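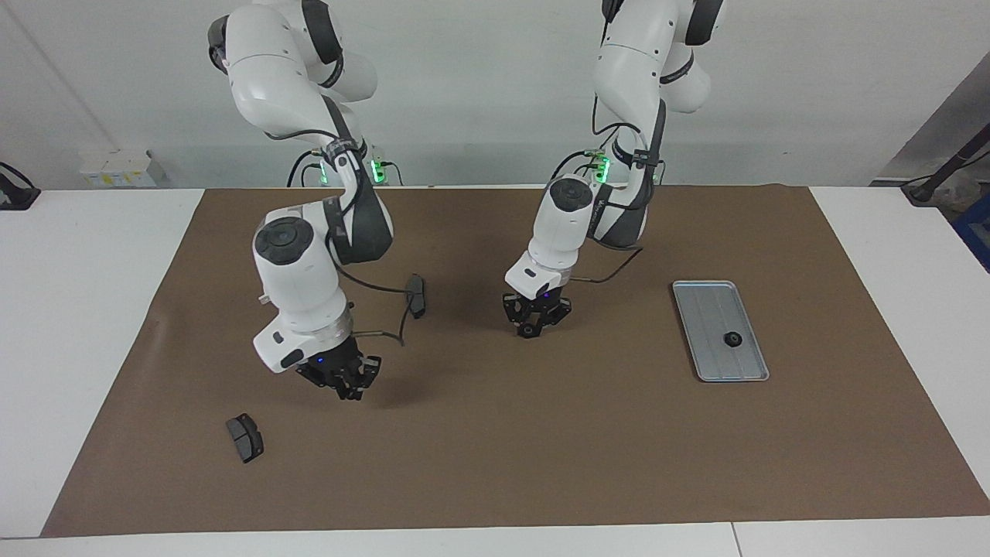
Course: Automation in Everyday Work
Unit 4: Can the machine do the chore yet?
Lecturer: Ulises Salinas
Notes for students of the evening group, Villalba campus

Please read these notes before Wednesday. The exercise at the end will be discussed in class and you should bring your answers on paper.

1. What we mean by a chore

In the first units we spoke about factory robots that repeat one movement. Such a robot welds the same seam on the same place of the same part, and if the part is moved by a finger's width, the weld is wrong. This is useful work, but I would not call it a chore.

A chore, for the purpose of this course, is a short task which a person can do without special training, and in which the things are never in exactly the same place as the last time. To clear a kitchen table is a chore. To put spare parts back in a tray at the end of the shift is also a chore. When I ask a class which one is harder for a machine, most students say the kitchen. I think the difference is smaller than they believe, and I will try to explain why.

2. The small parts problem

Take a brake pad and a small round knob, both lying on a work mat, and a metal tray where things should go. A person picks up the pad with one hand and the knob with the other, and is thinking about lunch at the same time.

For two robot arms, this is already a list of questions. Where does one part end and the mat begin, when the part is dark and there is a shadow next to it? From which side should the fingers come? A brake pad that lies flat gives very little edge to hold. If it stands on its edge it is easier to grip, but also easier to knock over. The knob can roll. And a gripper which is open wide enough for the pad must close a long way before it touches the knob.

Then there is the question of force. The person feels in the fingertips that the pad begins to slip and presses a bit more, without any decision. Many grippers in use today have no real sense of touch. They know how far the fingers are closed and how much current the motor takes, and from these two they must guess the rest.

3. Why two arms

Students often ask why we don't use one good arm in place of two. Sometimes one is enough. But many chores need one hand to hold and another to act: opening a jar, folding a towel, turning a part over so that the right face is up.

Two arms bring their own difficulty. They share the same space, and each of them is an obstacle for the other.
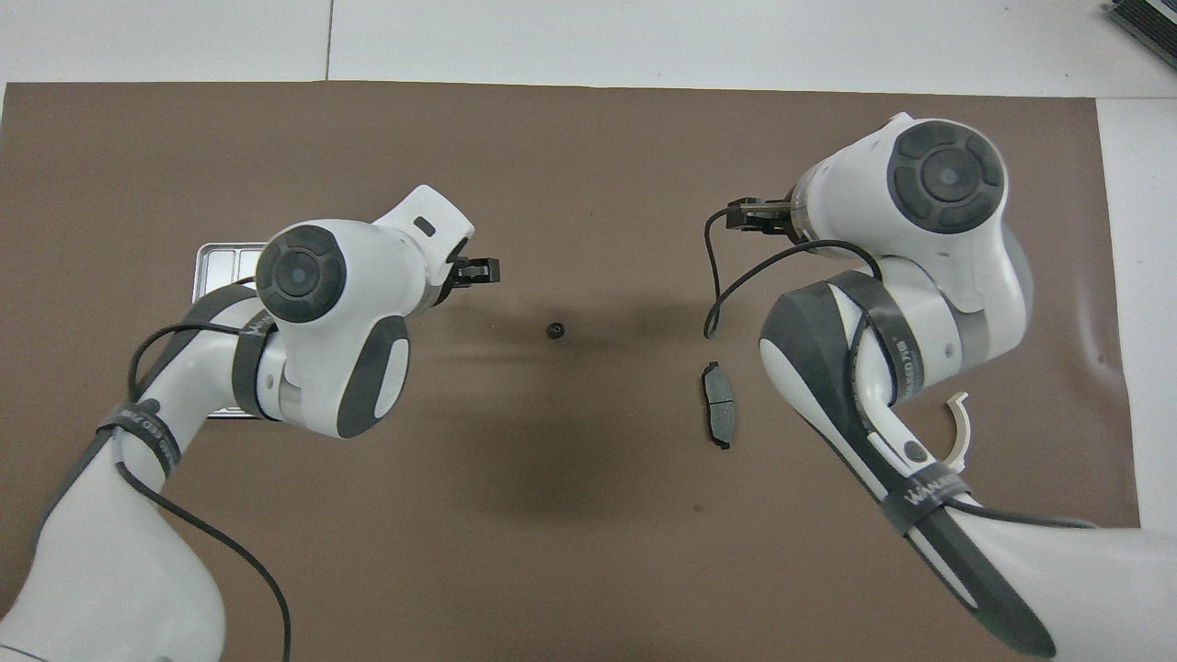 The planning software must know at every moment where both elbows are, and the wrists as well, even if only the fingers do the work. Cables also count. A loop of cable that hangs from an arm is soft, it moves when the arm moves, and it is not always in the computer's model of the robot. In a home this would be worse, because there we have curtains, cats and the sleeves of people.

The arms can also block the view. If the camera looks from above, a wrist may cover half of the tray just when the robot needs to see into it. A person solves this by leaning a little to one side. For a fixed camera this is impossible, so it is common to use more than one.

4. A case from practice

My colleague Facundo Barrientos visited a repair shop in Skovard which tested a two-arm system, the Skovumetti, for sorting used and new parts. He was there for 5 days and shared his notes with me.

The shop chose 12 kinds of parts. With parts placed one by one, well separated, the system did the work without help most of the time, although slower than the apprentice. With parts touching each other the results went down strongly. On the last day the system stopped 19 times and a person had to come. Most stops were short, less than a minute. But the shop owner made a remark that I repeat every year: a machine that calls me every half hour is also a chore.

A similar test in Rirnurberg with kitchen objects (cups, lids, a sponge) gave the same general picture. Single hard objects went well. The sponge went badly.

5. So, can they do it or not?

My answer for this year is: parts of it, under supervision, at a low speed. I would divide the matter in this way.

Mostly possible now: picking single rigid objects from a clear surface, placing them in an open tray, wiping a flat table.

Possible in a good demonstration, less so on a normal Monday: folding clothes, loading a dishwasher, sorting mixed parts in a pile.

Still far: finding something in a full drawer, repairing a thing that is broken in a new way, noticing that a task should not be done at all.

Please be careful with videos. A video shows one attempt. You don't know how many were made before it, or if the film is played faster than real time – look for a small text in the corner that tells the speed.

6. Exercise

Choose one chore that you did this week. Write down every movement of your hands, left and right separately, also the ones which seem silly to write. Mark where you used touch and not your eyes. Then mark the step at which you think a machine would stop, and explain it in four or five sentences.

One page is enough. Last year several students chose making coffee, so please take something else.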